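Section 4. Setting Up the Practice Pad Kit

Before you start, read the care sheet packed in the lid. The Plindow kit holds one skin pad, one base tray, four corner clips and a spool of black thread. Replacement pads are ordered under part number 665.

1. Wipe the bench and let it dry.
2. Set the base tray down with the Plindow name facing you.
3. Peel the backing film off the pad slowly, starting at a corner.
4. Lay the pad in the tray, textured side up, and press out any air.
5. Close the clips in opposite pairs -- never all down one side first.

Note: Fine creases in the pad surface are normal and do not affect use.

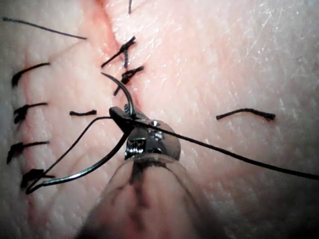
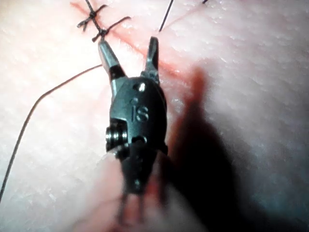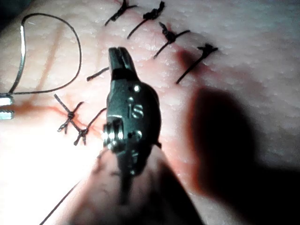
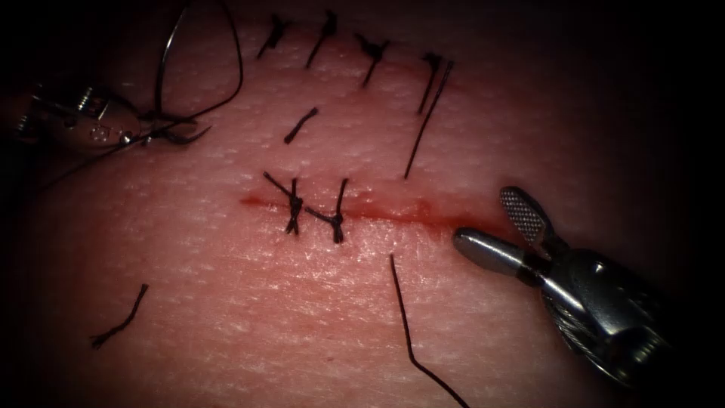
6. After each session, snip the knots and pull the thread out with tweezers.
7. Rinse the pad in cool water with a drop of dish soap. Pat it dry with a lint-free cloth.
8. Dust lightly with cornstarch and store flat in the bag.

Caution: Do not use alcohol or acetone. Both will make the surface sticky.

Caution: Count needles back into the magnetic case before you lift the tray.

A pad can be turned end for end once. Discard it after 13 sessions, or sooner if the cuts meet.

Store between pages of wax paper if the bag is lost -- plastic wrap will stick.

Text by Valentin Brunner. Revised 25/03/2018.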